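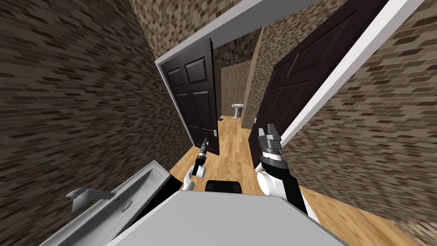 March 17, 2023

Giving page, day two of poking at it. Tea in hand, sleeves up.

Szu-yu wants the alumni appeal for the Kesside library fund ready to go out before the holidays, so I spent the morning on the share links. The idea is simple enough (you give, you get your own link, you pass it on to old classmates, and we can see which gifts came in through you) but my goodness the links are fussy! The test one I texted to Liên opened fine on her phone and then forgot who'd sent it the moment she tapped through to the payment page. Same again by email. Pasting it straight into the browser worked every time, so I'm blaming the redirect.

Khalil had a look and reckons Rikska strips the tail off the link when it hands over to the card form. He's moved the sender code into the page itself. Tried it six times after lunch and all six gifts landed under the right name, hurrah. Still want to try it on Wojciech's ancient tablet.

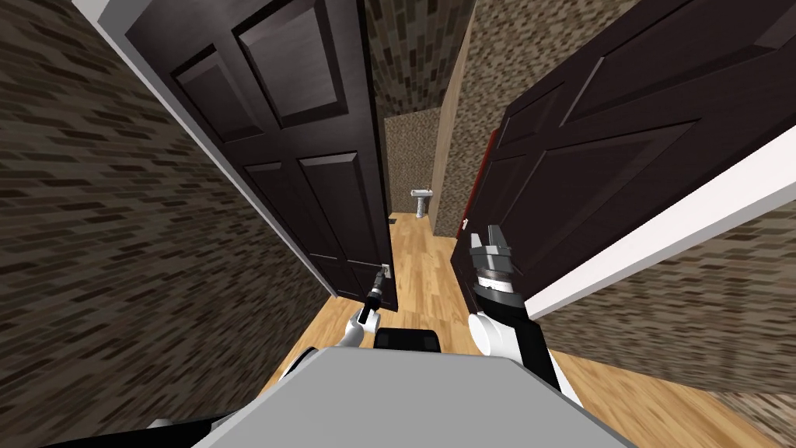 Mailing list

Pulled the list again from Hatar. 859 addresses to start with, 529 once I'd taken out the doubles, the people who've asked us to stop, and a whole clump from the January reunion who'd been typed in twice with different spellings. I've kept the old file in the shared folder with "do not use" in the name, so please don't use it.

Sum-yee asked if we could send to a small batch first and I think she's right. So 200 go in the first lot, then we wait a day, read the replies and fix whatever's silly.

Rewards

We went round and round on this. Where we've got to: three gifts through your link gets your name on the thank-you page, five gets a handwritten card from a student. Liên thinks we can manage up to 30 cards before everyone's wrists give out. I'd quite like a tote bag in there too but the quote from Ho was eye-watering, so that's parked. 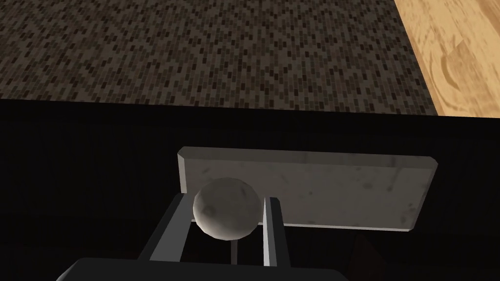 The wording on the cards still needs doing. Szu-yu's draft is lovely but far too long for the space, and I keep cutting the nice bit about the reading room and then putting it back in.

Left to do: ask Khalil what happens if somebody gives twice through their own link (does that count? I'd say no), swap the blue button for the green one, and check the receipt email, which still says "Dear Firstname" at the top. Test page is switched off for tonight, login's in the usual place.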